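Bus stuff again, sorry

Typing this fast before work so forgive the mess. Several people asked me what happened with the Jerer bus and I keep giving the short version in the grocery line and getting it wrong, so I'm putting the long version where I can point at it.

Short version first. The morning bus from Dralstead to Jerer is still running. It is not safe. The county put off the vote until December and wants "rider input" before then. Comments can be emailed or dropped in the box at the clerk's counter. Do it. Two sentences is plenty.

OK, long version.

The route started as a pilot, paid for out of a state grant that covered the bus, the driver and fuel for two winters. One bus. Leaves the lot by the old feed store at 6:10 in the morning, goes up over Merero Pass, gets into Jerer before the hospital shift changes. Comes back at 5:20. That's it. No midday run, nothing on weekends, and if you miss the 5:20 you are calling your brother-in-law.

The grant is up at the end of the year. Everyone knew that. What I did not know, and I go to more of these meetings than is good for me, is that the county had been planning to roll the route into a bigger contract with Chacko, the outfit that does the school buses. One contract, one set of mechanics, one insurance policy. Fine, sounds sensible. Then the draft contract came out in the packet and the 6:10 was gone. In its place, a 7:40 "community connector" that stops at the library, the rec center and the county annex before it ever starts up the pass.

7:40! The people on that bus are nurses' aides and kitchen staff and a guy who does the boilers at the school in Jerer. They start at seven. A bus that leaves forty minutes after your shift starts is a very nice bus for somebody else.

So that was the meeting. Commissioners' room, the small one with the bad heat. I got there late and stood by the coats. It was more full than I've seen it since the gravel pit thing.

Staff went first. The ridership number they used was 1,504 boardings for the last fiscal year. They said it flat, like it was obviously bad, and then put up a slide with the cost per boarding. I'm not going to repeat the cost figure because they corrected it twice during the meeting and I don't trust what I wrote down. But the 1,504 I have a problem with. That number counts from the paper sheets the driver fills in, and everybody who rides knows the sheets weren't kept for part of the spring. There was a fill-in driver. He was lovely. He did not do the sheets.

Dirceu Bragança got up and said this, more politely. He has taken that bus since the first week, he works in the laundry at the hospital, and he had brought his own notebook. He writes down the weather and what time they crest the pass, just for himself. He read out a few mornings from the weeks where the county has zeros. Snowing, full bus, over the top by 6:40. Wind, full bus. Then he handed the notebook to the clerk and asked for a copy back. One commissioner asked whether he'd call himself an interested party. He said yes sir, I'm interested in getting to work.

I thought that would be the moment and the thing would turn. It didn't really. What came next was a long back and forth over whether Chacko could run both times, the early one and the connector. The Chacko rep was on the phone and kept dropping out. As far as I could make out the answer is yes but not with the buses they have, because the early run would overlap with school pickup on the Merero side, and they'd need another driver with the mountain endorsement, and they've been trying to hire one of those since summer. Which, OK. That's a real problem and I don't think they're making it up. Anybody who has tried to hire anybody here knows.

But then say so! Put it in the packet! "We can't staff the 6:10" is a different conversation from "nobody rides the 6:10," and we spent an hour having the wrong one.

The petition had 221 signatures when it was handed in. I helped with it a little, mostly by standing outside the post office being cold. I will say that a good chunk of those signatures are people who have never set foot on the bus and told me so. They signed because their home health aide rides it, or their kid does, or because they remember when the pass road closed and the bus was the only thing the plow would escort. I don't think that makes them count less. One of the commissioners seemed to think it did. He asked how many were "actual users." The woman who'd organized it said she hadn't put a column for that and he wrote something down. I would love to know what.

Public comment was supposed to be three minutes each and got cut to two. I had mine written for three. So I read really fast and skipped the middle, where the good part was. The good part was going to be this: the county pays to plow that road by 6 am already. It's in the road and bridge budget, it's been in there for years, it's there for the ambulances and the school staff. The early bus goes over on a road we have already payed to clear. The 7:40 would go over with all the ski traffic behind it. Anyone who's driven Merero at eight in the morning in January knows what that's like. Brake lights all the way to the chain-up area.

Anyway I didn't say that. I said something about my mother. It was fine.

What they voted on in the end was a motion to table. It passed, two to one. In the meantime the current service carries on, and staff are to come back with (I'm going from my notes) a cost for keeping the 6:10 with the county's own bus and driver, a cost for Chacko doing both, and a survey. The survey is the part that makes me nervous. Surveys in this county go out with the water bill. If you rent, and most of the people on that bus rent, you don't get the water bill. I asked the transit coordinator about that in the hallway and she said good point and that she'd look into having paper ones on the bus itself. She seemed to mean it. I like her. She's been in the job less than a year and she inherited all of this.

The comment period is 30 days. That's from the meeting, so it's already less than that. If you write, these are the things I'd put in, but use your own words or they'll lump them together as one:

What time you have to be at work. The real time, to the minute.
What you'd do without the bus. If the answer is drive, say what you drive and whether it has snow tires. If the answer is quit, say quit.
Whether you rode last spring. If you've got texts or a calendar or anything from those weeks that shows it, mention that you do.

Don't be rude to the clerk. She just runs the box.

Other thing. Some folks are floating the idea of a vanpool if it all goes south – seven seats, riders take turns driving, hospital chips in for gas. I'm not against it. I just don't want it said out loud in that room before December, becuase the minute it exists it turns into the reason we don't need a bus. Keep it in your pocket for now.

And no, I'm not running for anything. Third time I've been asked. I can't even keep up with this blog.

Am trying to get a copy of the staff slides to post. They said they'd send a PDF. If it's not up by next week I'll file the request form and we can all enjoy waiting on that together.

Few bits before I go. The Dralstead pantry shelf needs canned fruit, they have beans for days. The lot by the feed store has a light out on the side where the bus pulls in and I've reported it, report it too. If anybody found a green thermos on the 5:20, it's mine.

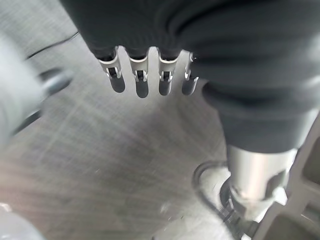
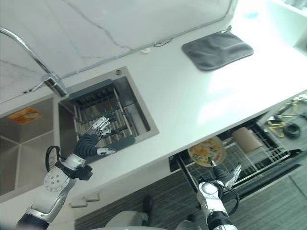

Second photo: double sink, drying rack in the right side.

Comments are open but I have to approve them and I'm slow. OK, late now, going.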